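Skitside releases Callness 6, a bimanual planner for soft objects

Jun 26, 2021

Skitside today released version 6 of Callness, its motion planning and grasp control software for two-armed humanoid robots. The release adds a planner for cloth and other objects that change shape when lifted, and a new rest-pose check that runs between tasks.

Earlier versions treated a held object as a rigid box. Callness 6 replaces the box with a mesh of up to 800 nodes, updated from the head camera while both arms are moving. The planner limits the distance between the two wrists so that the cloth is neither stretched nor allowed to slip out of the grip.

"Most of the work went into the wrist constraint," said Purificación Arroyo, head of planning at Skitside. "A rigid model gives you one correct distance. With fabric you get a range, and it shifts as the load sags."

Head camera views: a two-arm hold on a white cloth bundle, and both hands open near the feet.

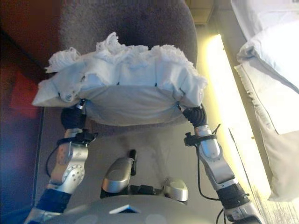
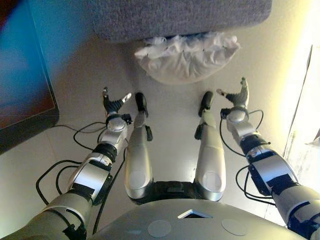
Changes in this release

The deformable object planner is switched on by default for two-arm grasps. Single-arm grasps still use the rigid model.

The rest-pose check compares joint readings with the arm and leg outlines seen by the head camera. If the two disagree, the next task is held and error 505 is written to the log. Error 701, used for the same purpose in version 5, has been withdrawn.

Cable masking has been rewritten. External cables along the forearms are now removed from the obstacle map before planning starts.

Task files can be edited in Ağca, the company's graphical tool, or as plain text. Version 5 files must be converted once.

"We have kept the control interface as it was," said Wael Badawi, who leads integration at Skitside. "Sites with their own drivers should not need to rebuild them."

Availability

Callness 6 is available now to customers with a support contract. Support for version 5 ends in December. Distribution is handled by Wokov.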